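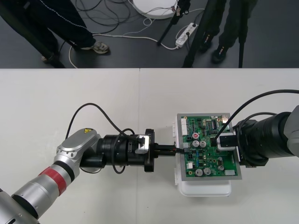

3. Matériel et méthode

3.1. Constitution du corpus

L'étude porte sur la terminologie française de la connectique et du câblage telle qu'elle apparaît dans les documents de maintenance, les nomenclatures et les catalogues de pièces. Le corpus, désigné ci-après sous le nom de Sulell, réunit 2578 fiches techniques rédigées directement en français ou traduites de l'anglais. Les fiches traduites ont été conservées lorsque la version source était disponible, de manière à pouvoir isoler les calques. Les documents sans indication de langue d'origine ont été écartés.

Trois sous-ensembles ont été distingués selon le destinataire : ateliers de montage, services d'achat, enseignement professionnel. Le fonds Pacheco, qui fournit l'essentiel des textes pédagogiques, présente une rédaction plus normée et recourt volontiers à la définition explicite. Le fonds Brolton, issu de la documentation d'atelier, se caractérise au contraire par une syntaxe elliptique, l'absence fréquente de déterminants et un usage abondant de l'abréviation. Cette dissymétrie a des conséquences sur l'extraction automatique, discutées en 3.3.

La segmentation en unités phrastiques a été effectuée avec l'outil Zirnero, puis corrigée à la main pour les tableaux et les légendes. Les listes de pièces, dépourvues de verbe conjugué dans la plupart des cas, ont été traitées ligne par ligne.

3.2. Délimitation du domaine et unités retenues

Le domaine a été restreint aux dénominations d'objets. Les verbes d'opération (sertir, dénuder, enficher, brider) n'ont été relevés que lorsqu'ils servaient de base à un dérivé nominal attesté dans le corpus, comme sertissage ou dénudage. L'extraction a produit 1867 candidats termes, dont 1100 ont été retenus après élimination des noms de marque, des références alphanumériques et des syntagmes libres.

La principale difficulté tient au caractère composite des objets dénommés. Le mot faisceau désigne un ensemble dont les constituants possèdent chacun un nom propre au métier : conducteur, gaine, fiche, cosse. Or les fiches d'atelier emploient fréquemment le nom d'un constituant pour l'ensemble, et inversement. Un même objet peut ainsi être appelé câble, cordon, faisceau ou connecteur selon la partie sur laquelle porte l'opération décrite. Un faisceau court aux extrémités dissemblables (figure 1) se prête à ces quatre dénominations.
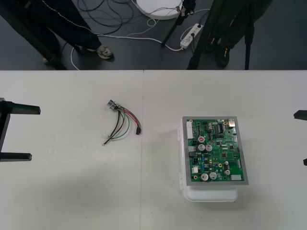

Figure 1. Petit faisceau de fils : connecteur rond métallique, fiche rectangulaire noire et cosse à œillet.

Le terme cosse appelle une remarque particulière. Employé seul, il est ambigu dans le corpus et renvoie tantôt à la cosse à œillet, tantôt à la cosse à fourche, tantôt à la cosse plate. Les textes pédagogiques lèvent l'ambiguïté par un complément introduit par à ou par un adjectif. Les textes d'atelier s'en dispensent et confient la désambiguïsation au contexte, souvent à une référence de pièce située dans une autre colonne. La réduction du syntagme à sa tête nominale est donc ici un phénomène de genre textuel autant qu'un phénomène lexical.

La couleur des conducteurs fournit un second cas de réduction. Dans les séquences du type « raccorder le rouge », l'adjectif substantivé fonctionne comme désignation autonome du fil. Ces emplois ont été annotés mais exclus du décompte des termes, la désignation n'ayant de validité qu'à l'intérieur d'un document donné.

3.3. Annotation des relations

Chaque terme retenu a été annoté selon deux axes. Le premier concerne l'hyperonymie : connecteur circulaire est rattaché à connecteur, cosse à œillet à cosse. Le second concerne la méronymie, subdivisée en relation composant-ensemble et relation support-objet porté. Cette subdivision a été introduite au cours de l'annotation, lorsqu'il est apparu que des prépositions différentes leur correspondaient : de pour la première (« la broche du connecteur »), sur pour la seconde (« la carte sur son boîtier »).

La série carte, circuit, platine illustre l'instabilité de ces relations. Carte électronique et circuit imprimé sont donnés pour équivalents dans le fonds Pacheco, alors que le fonds Brolton réserve en général circuit imprimé au support nu. Platine y apparaît avec une extension plus large, englobant parfois le cadre ou la pièce sur laquelle la carte repose. Face à un montage comme celui de la figure 2, les rédacteurs des deux fonds ne placeraient pas la frontière de l'objet au même endroit.

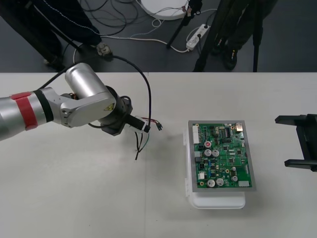 Figure 2. Circuit imprimé vert bordé d'un cadre métallique gris, posé sur un boîtier en plastique blanc.

L'annotation a été conduite en double. Les désaccords ont porté en majorité sur la relation support-objet porté, que l'un des annotateurs tendait à ramener à une simple localisation. Après harmonisation du guide, 31 termes sont demeurés litigieux. Ils figurent dans la ressource avec les deux étiquettes et n'interviennent pas dans les calculs de la section 4.

3.4. Limites

Le corpus ne comporte aucun document oral. Les dénominations en usage à l'atelier ne sont donc accessibles que par leur trace écrite, vraisemblablement plus conservatrice. Par ailleurs, les variantes régionales n'ont pu être isolées, l'origine géographique des rédacteurs étant rarement indiquée. Enfin, la graphie de plusieurs composés (avec ou sans trait d'union) varie au sein d'un même document ; elle a été normalisée pour l'indexation, les formes d'origine étant conservées dans un champ distinct.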